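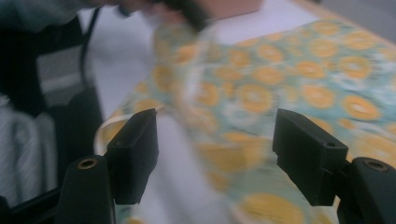

Good morning, everybody, and thank you for coming in so promptly with your tea. I'm going to talk about folding, which I know sounds like a thing we all learned at somebody's elbow when we were small, and I did too, but I have been at it for years in the linen room at Fandgate and I still get it wrong when I hurry. I like a busy print for teaching, and the mint-green one with the round yellow-orange pattern is a good one to begin on. You might say citrus slices, you might say flowers (we could argue all morning!), but do look at the thin pale border along the hem, for that's the line I want your eyes on. Forget the circles, they'll only lead you astray.

(Pause. Let them look at the hem.)

So, first fold. Find two corners, bring them together, and run your hand along the hem until the edges sit one on top of the other. Don't tug. My dear friend Lenuța Ene used to tell me I folded as if the cloth owed me money, and she was quite right.

(Show the slow version on the Ekero table. Then once more, slower.)

Second fold goes the same way, and then smooth from the middle outwards with a flat palm. If a corner creeps out, open it up and go back one step, it takes no time at all.

A word about stacking. At Fandgate we keep 13 to a pile with the folded edge facing out, so whoever comes along can lift one without dragging its neighbours with it.

(Hand round the practice cloths. Ask who folds in thirds at home, and leave them time to chat.)

After the break we do fitted sheets, so please finish your biscuits first.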